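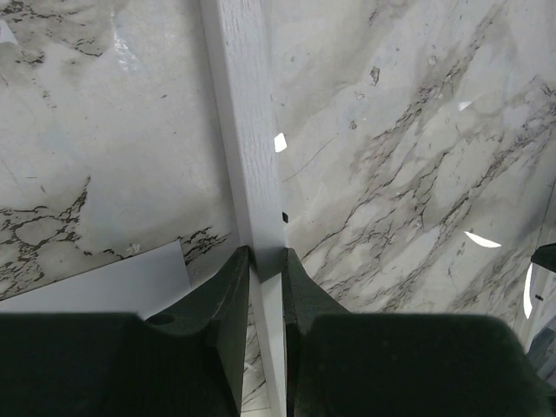 White strip, grain still showing through the paint. Marble pattern behind.

Painted wood trim next to a glossy surface — quick notes before I forget.

Damp cloth first, wrung out hard. Wipe with the grain, top to bottom. Dry cloth straight after. No scouring pads, they leave dull patches on flat white.

Dark spots on an edge: try a pencil eraser. Still there? Might be a hole. Press in a bit of filler, let it dry, sand lightly with a fine block. Touch up with a small brush, hardly any paint on it.

Mask the shiny side before you paint. Pull the tape while the paint is still soft, slow and low. Drips on the gloss — wipe them right away, dont wait.

Veined patterns hide crumbs and grease realy well. Shine a flashlight across from the side, low down. Then soapy water, rinse, buff.

Leave new paint alone for 8 hours, longer if the room is damp.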